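After the Stop: Reviewing a Cloth-Handling Fault at Ular

The two-arm folding station at Ular was withdrawn from use in March after its left arm failed to respond to a stop command issued from the operator console. There were no injuries, and damage was limited to a bent finger on one gripper. The laboratory nonetheless treated the event as a safety matter and assigned the review to Ayana Wolde, who oversees equipment safety for the group. She spoke with this publication about what the review found and what has changed.

According to Wolde, the operator on duty, Everaldo Vieira, saw the left arm continue to pull on a towel after the right arm had already released it. He pressed stop on the console. The right arm held its position. The left arm kept moving until Vieira cut power at the wall.

"Mr. Vieira did what the procedure told him to do, and then he did the next thing," Wolde said. "My concern was with the interval between those two actions. We had told our operators that the console command would stop both arms, and on that occasion it stopped one."

The log placed the interval between the console command and the loss of power at 305 milliseconds beyond the limit the laboratory had set for itself. Wolde was careful about the meaning of that figure. "It is a small number. If a hand had been between the grippers, I would not be describing it to you as small."

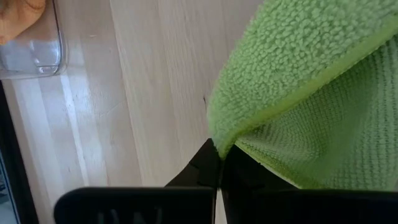
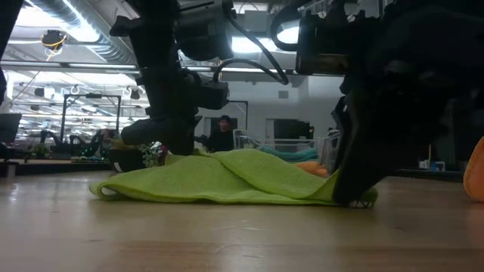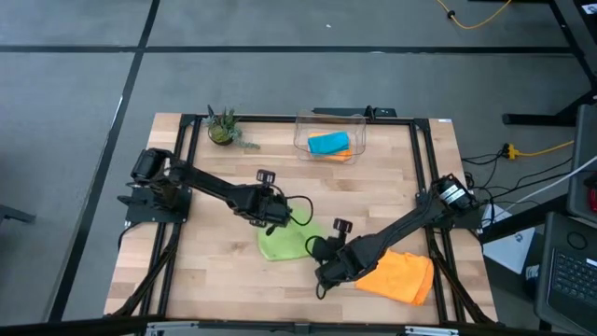 Ayana Wolde was interviewed by Desmond Benavides

The review traced the fault to the way commands were passed to the arms. Each arm had its own controller, and the console sent the stop to both over the same connection that carried motion commands. When the left controller fell behind, the stop waited its turn with everything else. Shinji Shimada, the controls engineer who reproduced the fault, needed 500 runs with a towel before it appeared a second time.

"I asked Mr. Shimada whether he was satisfied after the first hundred," Wolde said. "He said he was not, and he asked for the station for another week. There was some pressure to return it to the project. I am glad we did not."

Cloth made the problem harder to notice. A rigid part held by two arms will usually trigger a force limit when one arm moves and the other does not. A towel simply stretches or slips, and the sensors report very little. Wolde said that earlier delays may have passed without remark for that reason, although the records kept before March are too sparse to settle the question.

The station has since been rewired so that a stop removes drive power from both arms through a separate circuit. The console button remains, but it is now labeled as a pause, and operators are instructed not to rely on it in an emergency. Benedito Bragança, who manages the Enico project, approved the change and the delay that came with it.

Asked whether the new circuit had introduced difficulties of its own, Wolde acknowledged that it had. An arm without drive power can sag, and anything in its grip may be dragged along. The resting posture of each arm was revised, and the speed limit near the tabletop was lowered. Folding a towel takes longer than it did.

"The project would like that time back," she said. "I have told them they may apply for it in writing, with test results attached."

Wolde was more reserved on the subject of training. The written procedure had described the console stop as sufficient, and that sentence had been copied from the manual of an older, single-arm station without being tested on the new one. She regards this as the more serious finding. All procedures inherited from earlier equipment are now being checked against the machines they are used with, starting with those at the Toledo site.

The revised procedure took effect on May 20, 2020. Operators are required to test the power stop at the beginning of each shift and to sign for the result.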